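Guessing game, red and white, with animals
Reviewed by Haoran Lü, 6 February 2023

My nephew has views on board games. The last one I gave him went behind the sofa within the hour, and I have been told it is still there. So when I found a face-flipping guessing game in the toy shop at Jidunville, I bought it with low hopes and the receipt kept somewhere safe.

You know how it goes. Each player has a secret character, you take turns asking yes-or-no questions, and down go the flaps until somebody gets smug.

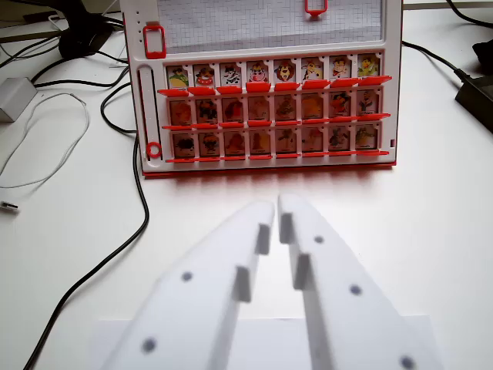
Looks and build

The characters are cartoons, most of them animals in the top row, with a lion who has clearly spent money on his mane. The cards sit above hinged red flaps, three rows of eight, in a white plastic frame. The top row gets all the light. The lower two sit in a brownish gloom on my table, and I've lost a game to Mbeki through peering at what I took for a bear. A lamp helps, as does having younger eyes.

The flaps themselves are good. They stick out far enough for a clumsy thumb, and they click, which matters a great deal if you are 5 and rather less if you are the adult trying to read in the next room.

There's a slot down the side with a red ring in it. We use ours for keeping score, though we argue about which end is winning.

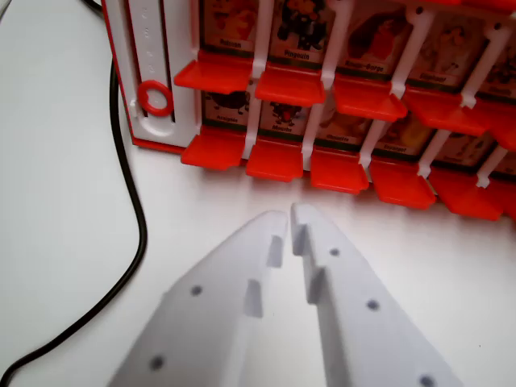
Side panel, with the red ring near the bottom of its slot.

As for play, it's the usual thing with a zoo in it. "Is it an animal?" turns out to be a feeble opening question. "Has it got a mane?" is worse, but my nephew asks it every time and has twice been right, so I've stopped giving advice.
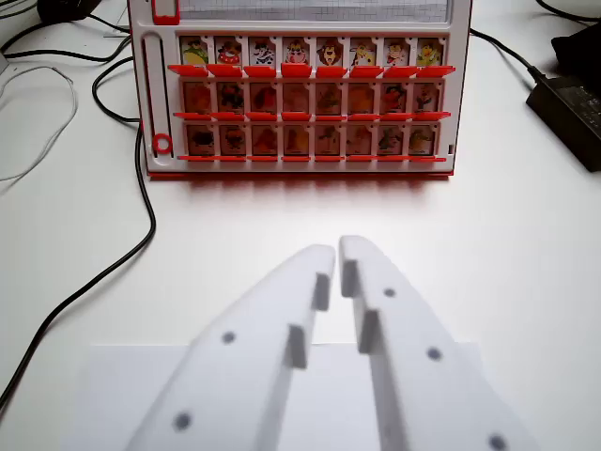 Three rows of eight, top row showing.

It stands up well on a smooth table and badly on the carpet at Trernwood. I'd buy it again, and I have thrown away the receipt.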